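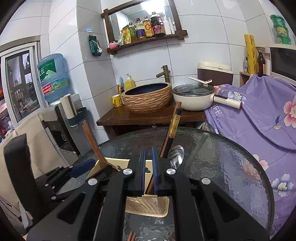
Belkadi and Parness, Department of Housing Studies, Uvitz

## 4. Results: Objects that remain on the table

### 4.1 The table between meals

In the earlier sections we treated the dining table as a piece of furniture with a fixed area and a fixed number of seats. The answers to the questionnaire show that such a treatment is too simple. Of the 1,757 households which returned a complete form, the greater part reported that at least one object stays on the table during the whole day and is moved only for cleaning. We call these objects *resident objects*, and we separate them from *visiting objects*, such as plates, school books and letters, which come and go with an activity.

The distinction was not always easy for the respondents. A fruit bowl was sometimes entered as a resident object in the first part of the form and as a visiting object in the second part. In these cases we kept the first answer. A telephone charger was a more difficult case, and we decided to leave it outside the analysis, although several respondents wrote long comments on it.

Resident objects were most often connected with eating. Salt, sauces, paper napkins and holders for spoons or chopsticks form the core of the group. Medicines were the next kind, especially in homes with an older member. Decorative objects were less frequent than we expected from the literature on living rooms, and when they were present they usually shared the table with something useful.

### 4.2 Size of the kitchen and size of the table

Our first hypothesis was that households with little drawer space would keep more things on the table. The data support this only in part. In the old apartments of the Useo district, where the kitchen is commonly a narrow room with one counter, resident objects were indeed more numerous. But in the newer buildings, which have full cabinets, the habit did not disappear. Families who moved from an old apartment to a new one during the study period mostly carried their table arrangement with them and left one or two of the new drawers without a clear use.

We think that two different reasons are mixed here. The first is shortage of space. The second is the wish to have a thing within reach of a seated person. A drawer does not satisfy this second wish, even if it is large, because one has to stand up to open it. In the open comments the word "reach" and its near synonyms appeared often, and they appeared in homes of every size.

The shape of the table has also some influence. On rectangular tables the resident objects were usually pushed to the short side which touches the wall. On round tables there is no such side, so the objects either took the center or stayed near the edge at a place where no one regularly sits. Respondents with round tables reported more frequent moving of the objects before a meal. They did not, however, describe this moving as a problem.

### 4.3 Open holders for utensils

One class of resident object deserves separate attention, namely the open holder in which utensils stand upright. It was recorded both on tables and on counters, and in some homes it changes place between the two. The holder is cheap, it is seldom mentioned in studies of domestic storage, and it was rarely chosen with care. When we asked how the present holder came into the home, the usual answers were that it was bought together with other small items or that it was already in the apartment.

Figure 3 gives one case of a holder standing on a table.

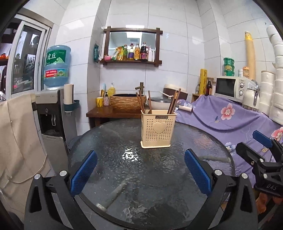

Vol. 6, No. 3

**Figure 3.** Cream plastic utensil holder with chopsticks, on a round table with a dark glass top. The front is perforated and has a raised heart; the nameplate reads "JIANHAO".

Holders with small openings in the wall were preferred by respondents who wash by hand. They explained that air should pass around the utensils, and some of them also put the holder close to a window. Respondents who own a dishwasher gave less importance to the openings and more to the width of the rim. Ceramic holders were described as heavier and more pleasant, plastic holders as easier to carry to the sink.

A further point concerns what is kept together. In most households, the holder on the table contained only the utensils for eating, while ladles and spatulas stayed by the stove. Mixed holders were found chiefly in shared apartments. There, the residents did not agree on who is responsible for sorting, and the contents of the holder could stay unchanged for many weeks. We noted also that in shared apartments the number of utensils was often far above the number of people, as former residents leave their own behind.

### 4.4 Limits of the data

The questionnaire was distributed in April, and seasonal differences could not be observed. It is possible that a table near a heater, or one on a covered balcony, is used in another way during the cold months. In addition, the form was completed by one adult in each household. Children, who are probably the most active movers of table objects, are represented only through the words of this adult.

Finally, the term "table" was translated for part of the sample, and in one of the translations it can also mean a low stand. We removed the forms in which the other answers suggested this second meaning. The removed forms are listed in the appendix together with the original wording of the question, and they are not included in the total given in Section 4.1.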